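Families and the first hours: speaker notes
Reading time: 2 minutes
Print | E-mail this page

Speaker: Ayana Sisay, family liaison training, Makori
Session begins Wednesday, 9.30. Please keep to 20 minutes.

Opening. Thank the hosts. Acknowledge that a number of those present have lost a relative to violent crime, and that anyone may leave the room at any point. The side door will remain unlocked.

The subject this morning is the period between a serious violent incident and the first formal meeting with the family. The talk does not cover the investigation or the trial. Finn Brandes will deal with court attendance after the break.

First point: who tells the family. The news should be given in person, by two officers, at the home or wherever the relative is found. The telephone is used only when distance leaves no other course. State the name of the person who has died. Use the word "died". Officers often reach for softer terms, and relatives have told us that they did not understand them.

Second point: the press. Reporters may reach the street before the liaison officer does. At Turkska, in February, a family learnt of the arrest from a neighbour's radio. The officer should ask early whether the family wishes to speak, and if so, who will speak for them. A written statement of 100 words is usually enough. Nothing goes out until the family has read it in full.

(Pause. Take a sip of water.)

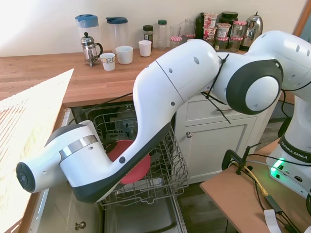
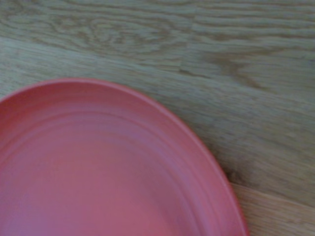
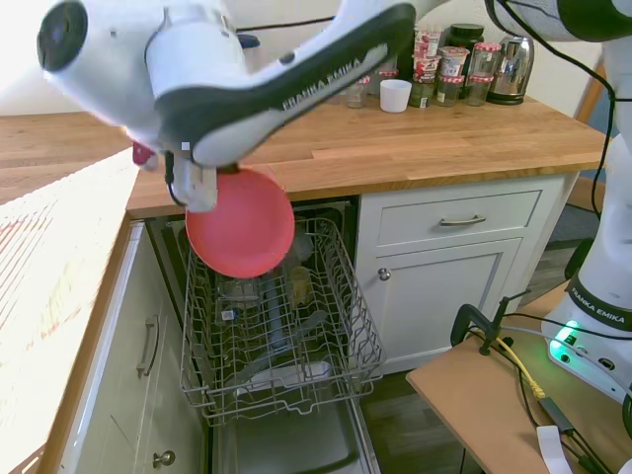 How soon should a family be told that an arrest has been made?
Before any public announcement, and by the officer they already know. Where the timing is tight, the press office holds the release until that officer has confirmed the call.

Third point: the belongings. Clothing and telephones may be kept as evidence for many months. Explain this at the first meeting and give the family a written list of what is held. The Ninotik form has space for 12 items; attach a second sheet where needed. Do not promise a return date.

Fourth point: other households. When several people die in one incident, the families will compare what they have been told. Liaison officers should speak to one another at the end of each day - by telephone if need be - and agree the facts that may be shared. The Inent guidance sets this out on its second page. Copies are on the table by the door.

If time allows, mention schools. A head teacher should hear from the police before pupils return, with the family's consent.

Hand over to Finn Brandes. Questions are to be held until the end of his session.

2 comments | 12 shares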